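**토양비료학 개론 6주차: 질소 시비량, 어디서부터 계산할 것인가**

지난주 과제를 읽어 보니 절반 이상이 "작물 요구량 = 시비량"이라고 썼다. 비료 회사가 들으면 매우 기뻐할 등식이다. 오늘은 이 등식을 고친다.

## 1. 기본 수지

시비량은 작물이 필요로 하는 질소에서 이미 밭에 있는 질소를 빼고, 남은 값을 이용 효율로 나누어 구한다.

> 시비량 = (작물 흡수량 − 토양 공급량 − 기타 공급량) ÷ 이용 효율

- **작물 흡수량**: 목표 수량에 따라 정한다. 목표 수량은 희망 사항과 다르다. 최근 몇 해의 실제 수량을 쓸 것.
- **토양 공급량**: 잔류 질산태 질소와 유기물 무기화량의 합.
- **기타 공급량**: 관개수, 전작물 잔사, 퇴비. 과제에서 가장 자주 실종되는 항목이다.
- **이용 효율**: 1로 놓고 계산한 답안은 채점하지 않는다. 비는 오고 질산은 내려간다.

## 2. 관개수 속의 질소

지하수를 쓰는 농가라면 물에도 질산이 들어 있다. Delyth Trevor의 상추밭 자료(배포본 뒷면)를 보면 관개수만으로 ha당 질소 14 kg이 들어갔다. 농가는 그동안 이 몫을 돈 주고 한 번 더 뿌렸다.

단위에 주의한다. 분석표가 NO₃로 적혀 있는지 NO₃-N으로 적혀 있는지 먼저 확인할 것. 둘을 혼동하면 네 배 넘게 틀린다. 해마다 몇 명은 틀리고, 해마다 같은 표정을 짓는다.
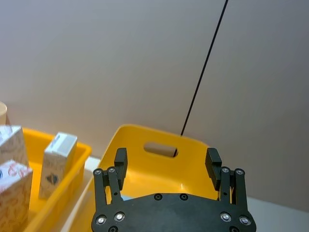
토양 시료는 계산보다 먼저 망가진다. 한 지점에서 삽으로 퍼 온 흙은 그 지점에 대해서만 말해 준다. 필지마다 20개 지점에서 같은 깊이로 채취해 섞고, 퇴비 더미 자리와 밭머리는 피한다. 섞을 통은 사진의 노란 통처럼 눈에 잘 띄는 색이 편하다. 다만 색보다 중요한 것은 비료를 담은 적이 없어야 한다는 점으로, 작년에 Caradog James 조교가 받은 시료 하나는 분석값만 보면 밭이 아니라 요소 창고였다. 섞은 흙은 바로 냉장하고, 트럭 짐칸에서 주말을 보내게 하지 않는다.

## 3. 예제

Rees 시험포, 양배추 재배 예정.

| 항목 | kg N/ha |
|---|---|
| 작물 흡수량 | 200 |
| 잔류 질산태 질소 | 40 |
| 유기물 무기화 | 40 |
| 관개수 | 20 |

이용 효율은 0.8로 가정한다.

(200 − 40 − 40 − 20) ÷ 0.8 = 125 kg N/ha

흡수량 그대로 200을 뿌리면 75 kg이 남는다. 남은 질소의 행선지는 다음 주 주제(용탈과 탈질)이므로 미리 슬퍼할 필요는 없다.

## 4. 나누어 주기

전량을 밑거름으로 주면 어린 모종 앞에 뷔페를 차려 놓고 비를 기다리는 꼴이 된다. 엽채류의 질소 흡수는 생육 후반에 몰리므로 밑거름은 적게, 웃거름은 흡수가 빨라지기 직전에 준다. 웃거름 전에 간이 질산 검사를 하면 그 사이 무기화된 양까지 반영할 수 있다.

모래가 많은 토양은 횟수를 늘린다. 점토가 많은 토양은 배수부터 살핀다.

## 과제

1. 위 예제에서 이용 효율을 0.5로 낮추어 다시 계산하고, 어떤 밭에서 이런 값이 나올지 두 문단으로 쓸 것.
2. Elin Gough의 실습 노트 3장을 읽고, 시료 채취 깊이가 서로 다른 두 필지를 왜 바로 비교할 수 없는지 설명할 것.

제출은 6월 첫 수업 전까지. 단위 없는 숫자는 숫자로 보지 않는다.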